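How to set up a markdown schedule in Nuten

Applies to: store managers and head office merchandising users
Last updated: February 2025

A markdown schedule lowers the price of selected lines in stages, on dates you set in advance. Nuten sends each new price to the tills and the shelf label queue overnight. The steps use the Lulstead store group.

Before you start

You need the Pricing Editor role. Check that every line has a cost price on file. Lines without one are skipped, and the skip is recorded only in the import log.

1. Build the product list

Open Pricing > Lists and choose New list. Filter by supplier or department. For the Lulstead summer homeware clearance, filtering on the supplier Bednárik returned 754 lines. A list can be saved at any size, but the preview shows only the first 200 lines. Use Export to check the rest.

2. Set the stages

Choose Add stage and enter a percentage and a start date. Leave at least 7 days between stages – the label queue does not accept a second change to the same line within that period. Percentages are taken from the original price. A second stage of 40 replaces the first stage and does not add to it.

3. Set the floor price

Enter a minimum margin or a fixed minimum price. If both are filled in, Nuten uses the higher result. Stages that would go below the floor stop at the floor.

4. Assign stores

Tick the store group. Stores on the older Kusia till software, some 22 in this group, need the box marked Send as full file. Without it they keep the old price until the next weekly load.

5. Approve and publish

Send the schedule to a second user for approval. Once it is approved, the status changes to Queued. Changes made after this point return it to Draft.

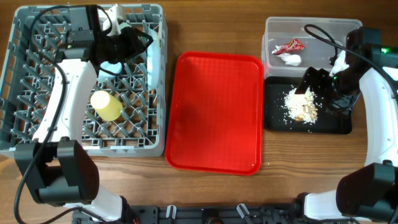 6. Check the first morning

Open Reports > Price exceptions before the store opens. Rejected lines are listed with a code. Code P4 means the barcode is missing at that store. Correct the record and choose Resend line. The rest of the schedule is not affected.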